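List: pravance-users
Subject: Re: Width estimate jumps on plush objects
Date: 22/08/2025

> After updating Pravance, our grip width estimate jumps
> by 8 mm whenever the object is furry. Rigid things are
> fine. Is it the segmentation or the filter?

Hello, and thank you for such a clear report! I have been meaning to write about fur since January, so you've given me the push I needed.

I'd look at the segmentation first. Our own tracker loses the inner edge of a finger pad once fur spreads over it, and dark fur is worse still (our pads are dark blue, so you can imagine).
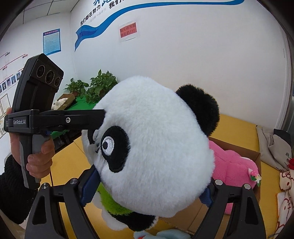
Panda between the finger pads, right pad mostly hidden behind the head

With a view like this I let the visible pad and the linkage pins carry the estimate, and turn the weight on the hidden pad right down. In the Pravance config that is pad_weight_min. I'd also lengthen the filter window to 200 ms, though 400 felt sluggish to me.

If that doesn't help, do send a short log and I'll gladly run it through Jollico this end.

All the best from the Ondance side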